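Otonance Garment Steamer: Long-Term Review

Category: Clothing care
Reviewed by Fitriani Wuisan

The Otonance is an upright garment steamer sold to small studios and to people with a lot of clothes. It replaces a press for finishing work on hanging pieces. I used it through one full season of samples and my own wardrobe.

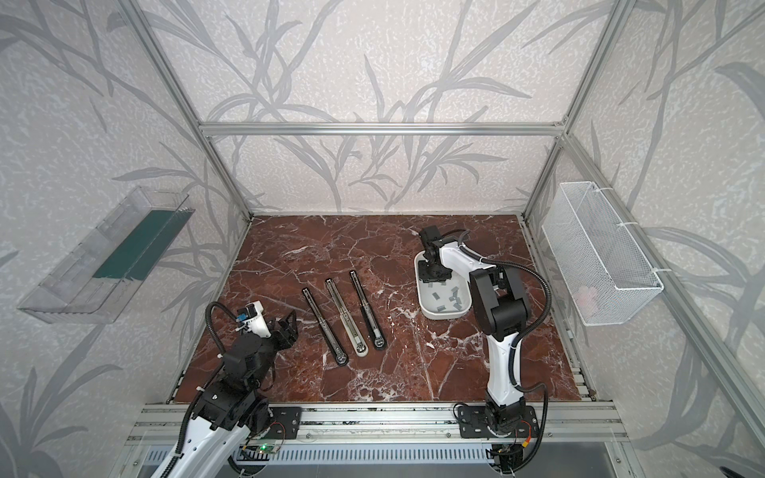 BAUTISTA, 20/08/2018

The unit consists of a floor tank, a two-section pole, a fabric-covered hose and a steam head with a flat metal face. Assembly takes one screwdriver. The pole sections lock with a twist collar that has to be tightened again after the first few days of use. Mine has held since then.

Steam output has three settings. Low is enough for silk crepe, viscose and light cotton shirting. Medium handles most wool suiting. High is needed for linen and for the heavy drill I use in work jackets, and even then a sharp crease in the sleeve takes two passes from the inside and one from the outside. The head does not set a trouser crease. The clip-on crease tool supplied in the box leaves a soft line that drops out after an hour of wear, and I went back to an iron for that job.

The hose is the best part. It is long enough to reach the hem of a full-length coat without pulling the tank over, and it drains back toward the tank as long as the head is returned to its hook. If the head is left lying on a table, water collects in the bend and the next garment gets spotted. I marked a navy satin lining this way in February. The mark came out with a second steaming.

I compared it with the Merkard, which I had on loan for the same period. The Merkard heats faster and has a better hanger, with rubber at the shoulders that keeps wide necklines in place. Its head is narrow, and pleats take longer as a result. On a knife-pleated midi skirt the Otonance was clearly the easier of the two. On knitwear I could not separate them. Both relax a ribbed cuff nicely and both will overstretch a loose gauge if the head touches the fabric.

Velvet should be steamed from the back with the head held clear. The manual says this on page one and then shows the opposite in the drawing.

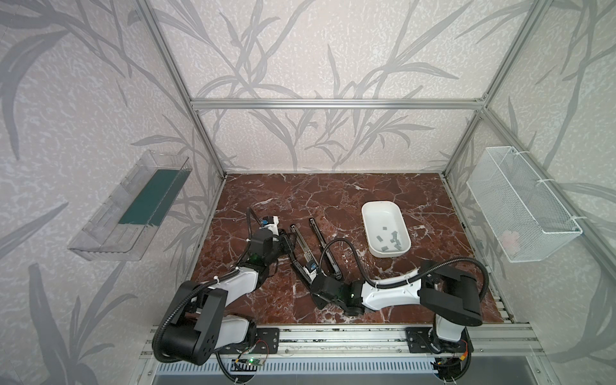 Printed wall panels and a red-brown marble surface.

Noise is moderate, mostly a low boil. The tank has no descaling program; the manual asks for distilled water, and I used it throughout. The foot switch is small and hard to find with a boot on.

Spare heads and hoses are stocked by Widard at the time of writing. The hose costs more than it should.

Price as tested: 236
Colors: gray, black
Good: hose length, wide head, steady output on medium
Less good: crease tool, foot switch, pole collar
Verdict: recommended for dresses, coats and pleats. Keep the iron for trousers and shirt collars.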